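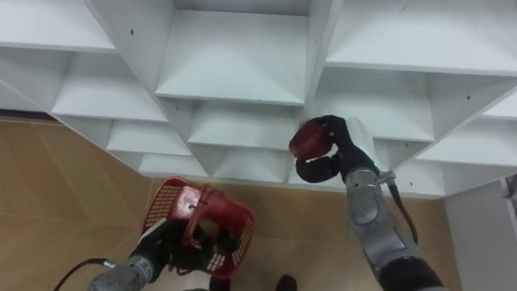
Squad Registration and Transfer Timing in a Semi-Professional Football League
Student project report, sports management module
Anežka Vaněk

1. Background

Clubs in the Graltavbridge regional league may register new players in two windows, one before the season and one in the winter break. The league caps each squad at 28 registered players. This report looks at whether clubs that completed their signings early in the summer window collected more points by the end of October than clubs that signed late.

2. Data

The league has 16 clubs. Registration dates were taken from the public notices each club must post, and results from the league tables. In total, 94 incoming transfers were recorded. Loans were counted as transfers if the player was registered for the full season. Returns from loan were left out. Two clubs, Undach and Wostport, posted corrected notices during the window – in those cases the later notice was used.

3. Method

Each transfer was marked as early or late, with the middle day of the window as the dividing point. A club was classed as an early club if more than half of its incoming players were registered before that day. Points per match were then compared between the two groups. No adjustment was made for wages, as most clubs do not publish them.
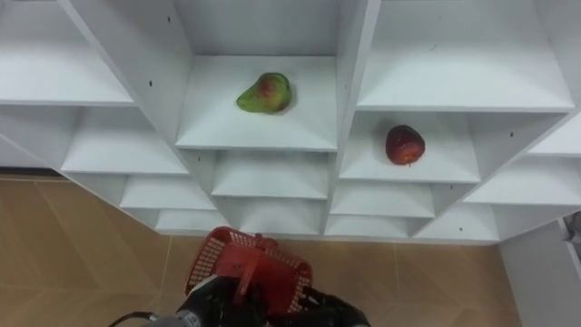 Squad registration works on a fixed number of places, and a club that has filled them must remove one player before it can add another. The rules treat every place as equal, whatever the player's age or position. A simple model is a shelving unit with open cube compartments, such as the white one with a pear lying in the top central compartment and an apple in another: each compartment is one place, and the unit gets no larger when a better item becomes available. Late signings by a club with a full squad therefore depend on departures, and the two dates tend to fall close together.

4. Results

Early clubs averaged slightly more points per match than late clubs. The difference was small and came mostly from the opening four rounds. After that the two groups were nearly level. Skála, a late club, replaced most of its defense in the last week of the window and lost its first three matches, then went unbeaten for the rest of the period studied. Without Skála, the gap between the groups shrinks by some 10 percent.

5. Limitations

One season is a short sample, and the early group may include clubs that were better organized in other ways. Fixture difficulty was not controlled for. Notices give the date of registration – the date a player began training with the club is not recorded and could be earlier. A follow-up using the winter window would need a different dividing point, as that window is much shorter.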